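4 Preparing the sorting surface and bins

This section covers laying out the work surface, marking it with tape, and placing the two sorting bins. Complete section 3 (Table height and leveling) before you begin. The same layout is used for the Pringle and Drinance item sets.

4.1 What you need

Bins, blue plastic, white bottom (2)
Surface sheeting, brown, Steruvby sheet stock or equal
Tape, blue, low-tack
Straightedge, 1000 mm
Tape measure
Utility knife with a new blade
Lint-free cloth
Item set, Pringle or Drinance

CAUTION: The utility knife can score the tabletop. Cut sheeting on a separate cutting mat, never in position on the table.

4.2 Laying the sheeting

1. Clear the tabletop and wipe it with a dry cloth. Do not use spray cleaner. Moisture trapped under the sheeting will raise blisters.

2. Unroll the sheeting with the curl facing down and leave it flat overnight. Sheeting stored on the roll through a cold season may need a second night.

3. Trim the sheeting so that it reaches all four edges of the table. An overhang of up to 100 mm is acceptable on the near side and may be folded under.

4. Fasten the corners from below. Do not put fasteners through the top face.

5. Press along the full length of the sheet with the flat of your hand. If a ridge remains, release the nearest corner, smooth toward it, and fasten again.

NOTE: Small scuffs and dents do not affect use. Replace the sheet when a seam lifts or when an item placed on it rocks.

4.3 Marking the grid

The tape lines divide the area in front of the bins into lanes. Unsorted items are set out in the lanes before each run.

1. Find the far edge of the sorting area and mark it lightly in pencil.

2. Run the long lines first, from the bin end of the table to the near edge. Pull each length of tape from the roll in one piece. Joined lengths tend to lift at the overlap.

3. Lay the tape down without stretching it. Stretched tape creeps back within a day and leaves the lines short.

4. Add the cross lines, working from the far edge toward you.

5. Rub down every crossing with the cloth.

6. Write the layout letter from the Cisero layout card in the setup log, along with the spacing used.

CAUTION: Remove old tape before laying new tape. Built-up layers form a step that can tip tall items.

4.4 Placing the bins

1. Check that both bins are clean and dry. Look for grit on the white bottoms, where it shows easily.

2. Set the bins side by side at the far end of the sheeting, open side up.

3. Leave enough space between them to lift either one out by its walls without moving the other.

4. Press down on each raised corner in turn. A bin that rocks is either warped or standing on debris. Clear the debris first and test again before replacing the bin.

5. Trace the outline of each bin on the sheeting in pencil so it can be returned to the same position after emptying.

NOTE: The left bin and right bin are always named as seen from the near edge of the table. Use these names in the setup log.

4.5 Loading and checking

1. Check the item set against its list. Put damaged items aside and log them.

2. Place the items in the bins called for on the layout card. Lower each item to the bottom by hand. Dropped items bounce and may chip.

3. Keep items low and apart where the card allows. Part of the bin bottom should stay clear for items added later. In the layout below, the left bin holds its small items along the left side, with the right part of the bottom clear, and the right bin holds a single dark reddish-brown item near the back wall.

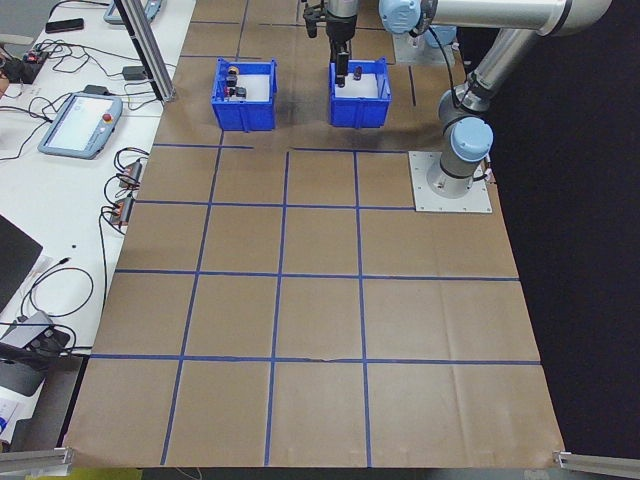
4. Compare both bins with the layout card from the near edge of the table. Correct any item that is in the wrong bin before recording the layout as ready.

5. Enter the item set name and the time in the setup log.

4.6 Emptying and storage

1. Lift out the items by hand, starting with the left bin. Do not tip a bin out onto the sheeting.

2. Return the items to their tray and check them against the list again.

3. Wipe the bins with a dry cloth. For marks that remain, use a cloth dampened with plain water, then dry the bin fully.

4. Store the bins upright. Do not stack anything heavier than an empty bin on top of them.

5. Leave the tape in place between runs. Replace any line that has begun to curl at the ends, following 4.3.

For spare sheeting and bins, see the parts list in section 9.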